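Dadthorpe Technical Institute
Hardware Maintenance II, Unit 6 handout
Drive trays: handling, seating and records
Revised 6/30/25

6.1 Scope
This unit covers 3.5-inch drives carried in plastic trays. Metal sleds with side screws are treated in Unit 7. Read section 2 of the Nestau bench manual before the lab.

6.2 Terms
Tray: the molded carrier that holds the drive and slides into the bay.
Seating: full contact between the drive and the stops of the tray.
Label face: the side of the drive that carries the printed label.

6.3 Handling
Wear the wrist strap. Hold the drive by its long edges and keep fingers off the circuit board. Do not stack bare drives. A drive that has been dropped is tagged and set aside, even if it shows no damage. Keep the label face exposed when the tray design allows it, so the serial number can be copied without pulling the drive back out.

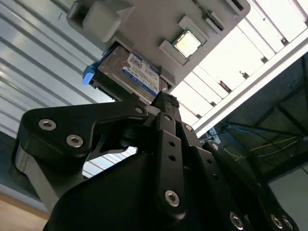

Figure 6.1. Hard drive in a gray plastic tray, label face visible.

6.4 Seating
Line up the drive with the tray before applying any pressure. Press on the casing near the edge, never on the center of the cover. If the drive rocks, remove it and check the tray for chips or bent tabs. Plastic trays flex; a drive can feel tight at one end and still be loose at the other. Check both ends.

6.5 Records
Copy the serial number from the label to the Flamance log sheet before the tray goes into the bay. Enter the tray number in the second column. Tray numbers in the teaching store run from 1,441 to 2,514, with gaps where trays were scrapped in May. Barcodes may be scanned, but the printed number is the one that counts if the two disagree.

6.6 Lab work
Time allowed: 35 minutes. Work in pairs and change roles after the first tray. Hand in the log sheet with both sets of initials.

Reading for Unit 7: Dimitriou course pack, chapter on metal sleds.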